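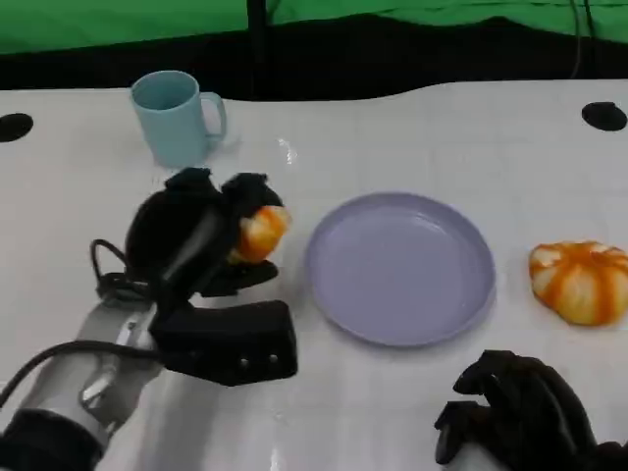
21 December 2025. Bench notes, left hand fault on Jista

Task was the fruit-to-plate transfer, left hand only, right hand parked in the curled pose. Policy and object set unchanged from the previous block. The run stopped at trial 146 with an overcurrent trip on the left thumb flexion motor. Controller dropped torque on the thumb only. The fingers stayed energized in the closed position, so the object was pushed out toward the palm side and fell on the table. No damage to the table or the plate.

That partial torque drop is the real problem. A trip on one joint is supposed to take the whole hand to the hold state, then open on operator confirm. Wrote it up as a safety item, separate from the motor fault.

Log review. Thumb current climbs slowly over the last 40 trials before the trip. Finger currents are flat over the same stretch. Commanded thumb position at grasp does not change, but measured position falls short by a bit more each time, and the integrator keeps adding current to close the gap. Housing temperature was at 50 C when the trip came. The warning threshold is set above that, so no warning.

Checked, with main power off and the lockout tag on:

Thumb moved by hand through full travel. Stiff in the last part of flexion, free elsewhere. Same with the tendon slackened, so the tendon is not the cause.
Thumb pad fixing. Tight.
Cable at the left wrist. Swapped the connector side to side and repeated the encoder read. No dropped counts. The loop is longer than it needs to be and could catch on something at the table edge, but it did not here. Leave it until the next service, then shorten.
Thumb base joint opened. The outer bushing has walked out of its seat and rubs on the link as the thumb closes. Bright wear mark on the link, fine dust in the grease.

So the bushing accounts for the current rise. Replaced it with one from the Boonyarit kit, cleaned the joint, fresh grease, retaining compound on the seat. Cure overnight before any loaded grasp. Old bushing is in a labeled bag in the parts drawer.

The hold state fault took longer. Firmware on the left hand was reflashed in April after the board swap, and the group trip flag was left at its default, which is off. The right hand has it on. Compared both parameter files line by line and found 2 differences: the group trip flag and a serial number. Set the flag on the left, saved to the board, power cycled, read it back. Forced a trip on the index motor with no object in the hand: all joints went to hold. Repeated on the thumb at no load, same result.

Jasmina Jurić asked whether the Trinurness arm has the same default. Unknown. It uses the same board, so it should be treated as suspect and not run near people until someone has read the flag.

Open:

Loaded grasp test after cure, starting at reduced current limit.
Lower the thumb temperature warning. Value to be agreed with Rarkurholm, who hold the motor data.
Add an alarm on position shortfall at grasp. Current alone tripped too late to be useful.
Add the parameter file comparison to the board swap procedure.
Mark the trials in the rising current stretch as suspect in the data log. Do not delete them.

Left arm stays tagged out until the loaded test is signed.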